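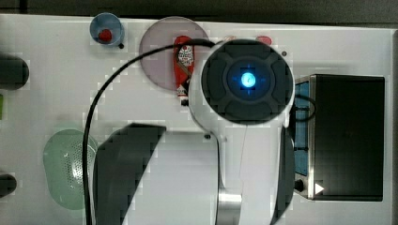 Why is fruit sweet?

I ate a peach over the sink this morning and the juice ran all the way down to my elbow (sorry, shirt!). It got me wondering why a tree would go to all the bother of making something so delicious and then let me eat it.

It's all about seeds. A plant is stuck in one spot. It can't pack a bag and move to the next field, but its seeds can travel if somebody carries them. So the plant wraps them up in something tasty, a bird or a fox gobbles the lot, wanders off, and later on the seeds come out in a poo. Yes, poo! A nice new place to grow, with a bit of plant food thrown in.
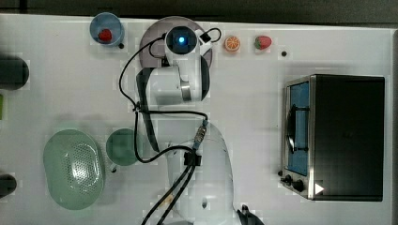
But why is a green plum so horrible, then, Abdelghani Zaki wants to know, if the tree wants it eaten?

Good question. The seeds inside a green plum aren't ready yet, so the tree doesn't want anyone pinching it early. Young fruit is hard and full of sour stuff called acid. Lots of fruits store starch too, which doesn't taste of much. As the fruit ripens, starch gets turned into sugar, the flesh goes soft, and the colour often changes as well, a bit like a shop putting its lights on. 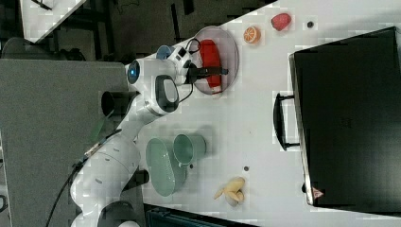 My nan puts a banana in a paper bag with her hard pears and says they ripen faster, and I thought she was making it up.

Your nan is right! Ripe bananas give off a gas called ethylene. You can't see it, but a pear can sense it, and it takes the hint. Try it with two pears at home, one in the bag with a banana and one left out in a bowl, and give them both a squeeze every day. Gently, please.

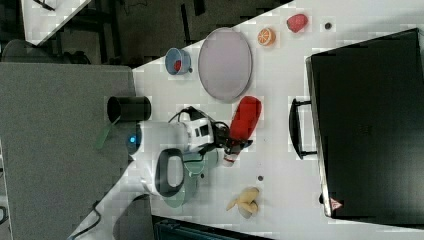
Orange and strawberry, two fruits that taste sweet and sour at once.

Lemons are the odd ones. They stay sour even when they're ripe, because they hang on to so much of their acid. I still like them on pancakes in February.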